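Castor europeo en la cuenca del Grillholm

El castor europeo (Castor fiber) es un roedor semiacuático presente en la cuenca del Grillholm, donde ocupa arroyos de poca pendiente y orillas con sauces y álamos. Se lo considera especie ingeniera: sus diques retienen agua y sedimento, y crean charcas que aprovechan anfibios, libélulas y aves acuáticas.

La población procede de la suelta de 17 ejemplares dentro del proyecto Yule, dirigido por el biólogo Evander Baxter. El último recuento, publicado en diciembre de 2020, registró 13 territorios ocupados a lo largo de 295 kilómetros de cauce. 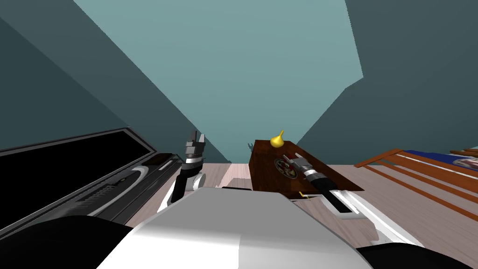
El seguimiento de la especie se basa en rastros —troncos roídos, madrigueras, montículos de olor— y en recorridos a pie por la orilla. Tsung-han Yip ensayó además modelos del terreno para prever dónde se levantarían nuevos diques. La imagen muestra un robot de torso blanco con una pinza apoyada sobre una caja de madera marrón oscuro.

Alimentación

Es herbívoro. En verano consume plantas acuáticas y herbáceas; en invierno, corteza y ramas finas, que almacena bajo el agua junto a la madriguera. Rara vez se aleja más de 10 metros de la orilla para comer.

Véase también: humedal de Kindeo, nutria europea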